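Home | Archive | Bench notes | Contact

Can a gripper do the CPU swap yet?

Rellon, our bench arm, is on socket work this month. The board is a Dell with the load plate up and the processor face-up in its socket.

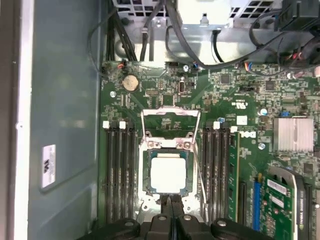 Where it stands

Closing the lever is the easy part. Over 100 trials in September it managed 92. Lifting the chip straight up is harder – a slight tilt can bend contacts, and I count any tilt as a failure. Nearly 45 of those so far.

Rhun Parri does the same job by hand and doesn't look up. For shop-floor repair, my answer is still no. Memory modules are next, starting Sunday.

Print this post | E-mail this post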